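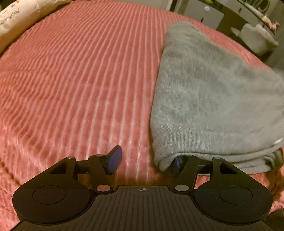 3.2 Materials and household sample

The study draws on two sources. The first is a postal survey of home laundering habits sent to households in Prasstead and Hernside in February, which returned 3117 usable forms. The second is a set of wear diaries kept by a smaller group of respondents who agreed to record each use and each wash of selected items. Of the returned forms, 1579 came from Prasstead and the rest from Hernside. The two towns were chosen for their similar housing stock and their different water hardness, which is high in Prasstead and low in Hernside.

Respondents were asked about four classes of textile: bed linen, towels, blankets and throws, and knitwear. Bed linen and towels were included mainly for comparison with earlier surveys, which have tended to leave out items washed less than once a month. Blankets and knitwear fall in that group. They are heavy, slow to dry, and often cleaned on the basis of smell or visible soiling and not on a schedule.

Figure 2 shows a ribbed blanket and a folded gray knit garment, one item from each of the two low-frequency classes.

For each class, the form asked for the usual wash temperature, the usual spin speed, the drying method, and the number of days between washes. Respondents who did not know the spin speed could enter the name of the program instead. Program names were converted to speeds with the table published in the machine's manual. Where no manual could be found, the entry was treated as missing. Machines made by Clandent label two of their programs in the same way in different model years, and these entries were also dropped unless the model number was given.

3.3 Wear diaries

Diaries ran for 14 weeks. Participants marked a use whenever a garment was worn for more than one hour or a blanket was left on a bed overnight. Airing, brushing and spot cleaning were recorded separately from washing. A small number of participants entered hand washing under spot cleaning, and these entries were moved after a follow-up call.

Pilling was graded by participants at the start and end of the diary period against a printed card supplied by Van der Linden. The card has five grades. We report changes in grade only, as the starting grade depended heavily on the age of the item, and few participants could give a purchase date.

3.4 Limitations of the sample

Households with a tumble dryer are overrepresented in Hernside. The survey was also sent during the heating season, when indoor drying is more common, and the answers on drying method should not be read as yearly averages. Shared laundry rooms were reported too rarely for separate analysis and are grouped with private machines in all tables that follow.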